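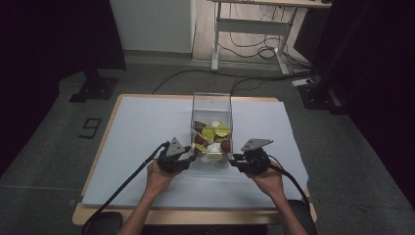
## How to Store Kiwis and Other Fruit So It Ripens When You Want It

Most fruit that goes bad at home was kept in the wrong place for its stage of ripeness. A hard kiwi put straight in the refrigerator can stay hard for weeks. A soft one left on the counter may be past eating in 2 days. The steps below cover kiwis first and then the fruit people usually buy along with them.

### What you need

- A paper bag, lunch size or larger
- A clear box or bin for the refrigerator, with or without a lid
- Paper towels
- A ripe banana or apple, if you are in a hurry
- A marker

The Findell bins sold for pantry use work fine. So does any food-safe clear box you already own. Clear sides let you see what is at the bottom without digging.

### Step 1: Sort by feel

Hold each kiwi in your palm and press lightly near the stem end with your thumb. Don't squeeze the middle, which bruises.

- **Hard:** no give at all. Goes on the counter.
- **Giving slightly:** ready to eat. Goes in the refrigerator.
- **Very soft or wrinkled:** use today, in a smoothie or over yogurt.

Throw out anything leaking, moldy, or smelling of alcohol. Wipe down any fruit that was touching it.

### Step 2: Ripen the hard ones

Leave hard kiwis in a bowl out of direct sun. Check them once a day. To speed things up, put them in the paper bag with a banana or apple and fold the top over once. The banana gives off ethylene gas, and the bag holds it in. Don't use a sealed plastic bag, as moisture builds up and the skins get moldy.

Write the date on the bag. I use the short form, so today's says 30/09/2019. It is easy to forget a closed bag on top of the refrigerator.

### Step 3: Move ripe fruit to the cold

Line the box with a dry paper towel and lay the ripe kiwis in it, no more than two layers deep. Don't wash them first. Put the box in the crisper drawer or on a middle shelf, away from the back wall where things can freeze.

Firm kiwis bought in quantity can go in the refrigerator too, if you want to hold them. Mine have kept for 28 days this way, and then ripened normally on the counter. Keep them away from apples while you are holding them.

### Step 4: Store cut fruit

Cut fruit needs a lid. Halved kiwis keep best cut side down on a plate inside the container. Slices dry out faster, so use those first. Eat cut kiwi within 2 days.

If you are making a mixed box for lunches, 500 grams of fruit fills a medium container and makes three servings. Keep kiwi separate from strawberries and melon until the morning you pack it. Kiwi has an enzyme that softens other fruit, and it will also keep gelatin from setting.

### Other fruit

| Fruit | Unripe | Ripe |
|---|---|---|
| Pears | Counter | Refrigerator |
| Peaches, plums | Counter, stem down | Refrigerator |
| Mangoes | Counter | Refrigerator |
| Oranges, lemons | Do not ripen further | Refrigerator |
| Grapes, berries | Do not ripen further | Refrigerator, unwashed |
| Bananas | Counter | Counter, or peel and freeze |

### Freezing the extra

1. Peel and slice the fruit.
2. Lay the slices on a tray lined with parchment, not touching.
3. Freeze until solid.
4. Move them to a freezer bag and press out the air.

Frozen kiwi turns soft when thawed, so plan on blending it. I still had a bag from June when I wrote this and it was fine in a smoothie, though a little icy around the edges.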